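Section 4: Getting Your Power of Attorney Form Ready to Sign

Okay, you've picked your template in Dafis and filled in the basics. Now comes the part I messed up the first time I did one of these for my own family, so I'm going to go slow!

Before you start, have your ID handy, plus the full legal name and address of the person you're naming as your agent. Nicknames will come back to bite you.

1. Open your draft and click Review. Dafis checks every blank and turns the empty ones yellow. Some are supposed to stay empty (the notary block, for one), so don't fill those in just to make the yellow go away.

2. Check the state at the top of page one. I've seen drafts come through set to the wrong state after somebody moved, and the signing rules can be quite different. All 50 states are in the drop-down.

3. Go to the Powers page and put your initials next to each power you want to give. A check mark might be fine where you live, or it might not. I always use initials.

4. Pick a start date. You can have the form kick in as soon as it's signed, or only once a doctor says you can't handle things yourself.

Note: If you choose the doctor option, Dafis adds Form 101 to the back of your packet. Keep it with the rest, even though it looks like a spare page.

5. Print the whole thing, single-sided. Please don't sign yet!

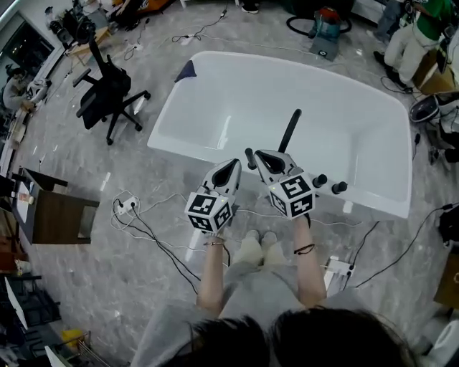
One reader, Grurari, wrote in to say that her bank turned the form down over a missing initial on page three, and she had to print the packet again and go back to the notary. She'd like everybody to read the Powers page out loud before leaving the house. I've started doing that myself, and I feel a little silly, but I do catch things.

6. Sign in front of the notary. If your state wants witnesses too, bring people who aren't named anywhere in the form.

Caution: Don't fix a typo with a pen after the form has been notarized. Go back to your draft, correct it, print a clean copy and sign again.

7. Scan the signed copy and upload it under My Papers. The limit is 19 MB, which is plenty for most packets (mine was almost nothing).

8. Give a copy to your agent and ask your bank if it needs to see the original. Some banks also want their own form filled out, so call ahead.

If your draft won't print, log out, log back in and try step 5 again. If you get error 510, your session timed out and you'll need to redo your initials on the Powers page. Everything else should still be saved.

Canceling a form you've already signed is covered in Section 5.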